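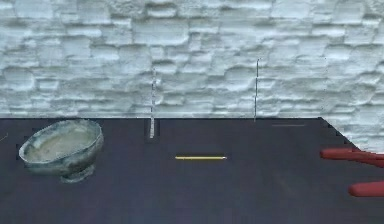
Flood relief update, Mansour and Jonen districts
To: Stosell Fund
From: Estela Durán, field office
Jan 8, 2023

Quick one, full accounts to follow. River dropped back below the road last week. Both districts reachable again by truck, the Jonen bridge one lane only.

Done so far: 800 households got dry food packs. 205 wells cleaned and tested, a few need a second go. School in Mansour is open mornings. Clinic still short of rehydration salts, have asked twice.

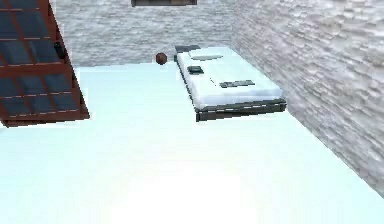 Drains are the slow part. The September rains filled them with silt and the culverts were never dug out, so the water had no place to go this time. Crews now working from the market down to the river. Trinidad Macapagal is handling the house repairs list and wants one standard for what counts as finished. Bare pale floor, rough gray-white stone walls meeting at a clean corner, that kind of thing is what she'd sign off on. Fancy finishes are up to the familes.

Money: spent 4,000 on pump hire, over what we planned. Need to move funds from the tents line, tents hardly used. Please confirm by email, can't hold the pumps otherwise.

Next: up to 20 more culverts, mosquito spraying, second round of food packs. Larkex has promised pipe but no delivery date yet. Will chase agian tomorrow.

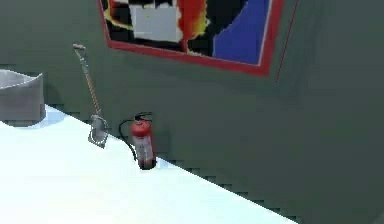
Red-framed abstract on a dark gray-green wall.

Recent updates
Jonen bridge: load limits
Well testing, first results
Food pack contents list

3 shares | 2 comments

Contact the field office | © 2023 Stosell Fund | Back to top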